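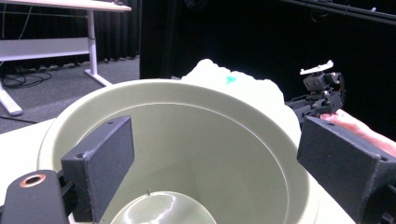

Zavow Wide Mixing Bowl, Sage Green: My Review After Three Months

I have bought a silly number of bowls in my life. Glass ones that weigh a ton, steel ones that ring like a bell every time the whisk touches them, a set of thin plastic ones from my college days that turned orange the first time they met tomato sauce. So when I say I'm excited about a plastic bowl, please understand that I have a long history here!

The bowl is the wide round one from Zavow, in a pale sage green. I ordered it from Sikimport in March, mostly for the color (guilty), and it has been on my counter or my work table nearly every day from then on. I want to go through what I use it for, what I like, and a couple of things that bug me.

The rim

I'll start with the rim, my favorite part. It's thick and rolled over, so there's a proper edge to hang on to. I have small hands and my old bowls always wanted to slide away from me when I tipped them. With this one I can hook my fingers under the roll, tilt the whole thing over a pan, and scrape with the other hand. It also feels nice. No sharp line where the plastic was molded, nothing that catches on a dish towel.

A rolled rim does hold water after washing. If you put it away right side up straight from the rack you'll get a little trickle down the shelf later. I give it a shake over the sink and leave it upside down on a towel, and that takes care of it.

The shape

It's wide at the top and comes in toward the bottom like a soft funnel. I wasn't sure about that at first. My steel bowls have a broad flat base and I figured I would miss it for kneading, and for a big batch of bread dough I do. I still get the old one out for that. But for everything else the slope is wonderful. Chopped salad falls back to the middle when you toss it. Pancake batter collects where your ladle is. Beans that need sorting roll down out of the way while you pick over the next handful.

There is a faint ring partway down on the inside, a kind of step or seam. You can barely feel it with a fingertip. I was worried it would trap flour, and it does hold on to a bit of sticky stuff if you let things dry in there. A soft brush gets it out in two seconds. I've also started using it as my fill line for pancake batter, so now I'd be sorry to lose it.

The finish

The inside walls are smooth and matte. I love the look, and it doesn't throw the kitchen light back in my eyes the way the glossy ones do. Matte plastic can be a pain with oil, though, so use warm water and a decent squirt of soap after a vinaigrette. A cold rinse won't do it. So far mine has no stains, and I've had beets and turmeric in there (on separate days, thankfully).

I can't tell you much about scratches yet. I use silicone and wood tools and never an electric mixer in it. Tarek Benkirane, my neighbor across the hall, borrowed it for a party and beat eggs in it with a metal whisk, and it came home without a mark that I could find. I did look.

Away from the kitchen

This is where I got carried away. A wide bowl turns out to be handy for all kinds of sorting jobs, and it's pretty enough that I don't mind it sitting out. I've used it for mending, with the socks waiting in a pile on the table and the finished pairs going in the bowl. I've used it for clothespins, for yarn, for the keys and change that come out of coat pockets before a wash. My work table is white and the soft green looks so good against it — like something you picked out on purpose, even when it's full of odd buttons.

How it compares

I had a Benjelloun bowl for 2 years before this. It's a good bowl, deeper and with straighter sides, and if you mostly make soup or whip cream you might like it better because less splashes out. The rim was thin, though, and dug into my palm. I also tried a Clurkeo one at my sister's place. It has a rubber ring on the bottom, so it stays put beautifully, but the ring peels and you end up washing it separately.

The Zavow has no such ring, and on a slick table it will travel if you stir hard. A damp dishcloth folded underneath fixes it. I'd happily trade a little of the width for a grippier base, and that's my one real complaint.

Storage

It's wide, so measure your shelf. Mine wouldn't fit in the cabinet with the dinner plates and now lives on top of the fridge with the colander inside it. It's light enough that I can pull it down with one hand, which I could never do with glass.

Would I buy it again?

Yes, and I nearly have. Sikimport was sold out of the sage last time I checked, but you can ask to be emailed when it comes back. The item code on my receipt was 1135 if you want to search for it. I'd give it 9 out of 10, with the missing point going to that slidey bottom. If they ever bring out a smaller one in the same green I'll be first in line.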